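Does Your Bottle Really Get Recycled?

You finish your drink. You drop the bottle in a bin. A grown-up says, "Good job, it'll be recycled!" Will it, though? That is a fair question, and you should get used to asking it.

Start with the triangle of arrows on the bottom of a bottle. Lots of people think it means "this will be recycled." It doesn't. The number inside tells you what kind of plastic the thing is made of, and the numbers go from 1 to 7. A number 1 is the kind used for most water and soda bottles, and many towns want it. Number 7 means "other," a mixed bag of plastics that hardly any town will take. Both can wear the same arrows. Sneaky, isn't it?

So what has to go right for a bottle to become something new? First, it has to land in the correct bin. Then a truck takes it to a sorting center, where machines and people pull the different materials apart. Next, someone has to want to buy the plastic. If there is no buyer, the bottle may end up buried or burned, even though you did your part.
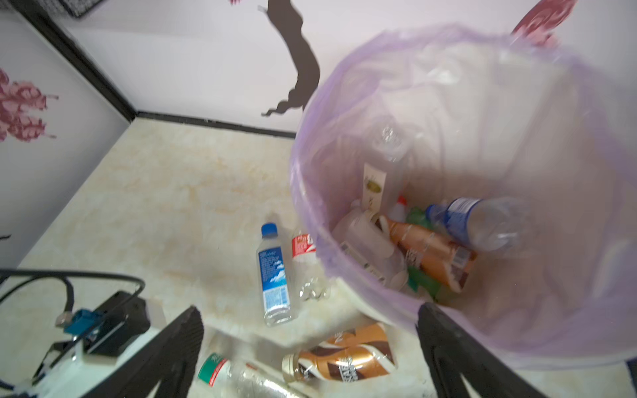
Drink bottles at the bottom of a bin with a purple bag.

Bags cause trouble too. In many towns you are asked to tip your bottles into the recycling cart with no bag around them. Thin plastic film wraps itself around the spinning parts of sorting machines, and workers have to stop everything and cut it off. Some towns do use special colored bags, so check before you argue with your uncle about it.

Now for those big claims you see on posters. When the town of Juvdale held a clean-up, its flyer said the kids had "saved 2452 bottles." Saved from what? They had picked them up, and that was useful work. But the flyer never said where the bottles went next. Karim Hijazi, who teaches science at Stisside School, had his class write to the town and ask. The answer came back in September: the bottles had gone to a sorting center in Trulwood, and the town didn't know what happened after that. At least it was a straight answer.

Watch out for "100% recyclable" as well. Recyclable means it could be recycled. It doesn't say that it will be, or that the bottle was made from old plastic. For that, look for the words "recycled content" — and see if a number comes with them.

Should you give up and toss everything in the trash? No. Cans and paper are worth sorting, and so are the bottles your town accepts. But a bottle you fill again at the tap is one less for anybody to sort.

Try this: find your town's recycling list and check it against one thing in your lunch box.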